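Give the arm a slower way to fail
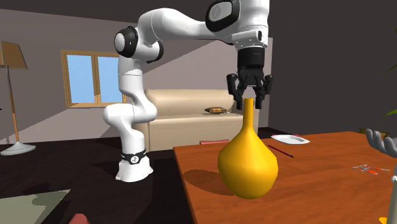 Izzati Mangundap
Columnist and part-time simulation tester, Prestmont

I spent most of February watching an arm reach for a yellow vase, and I'm still cross about one run. We'd cut the link to the controller on purpose, for 2 seconds, to see what it would do. It carried on closing! The last grip command was still sitting there, so it squeezed.

Yes, it's a simulated vase in a simulated living room, and I got it back with one click. But the Devadiga people want the same code in real homes — mine has a toddler in it. Lose the link, stop moving. I'd hold up the release for that alone.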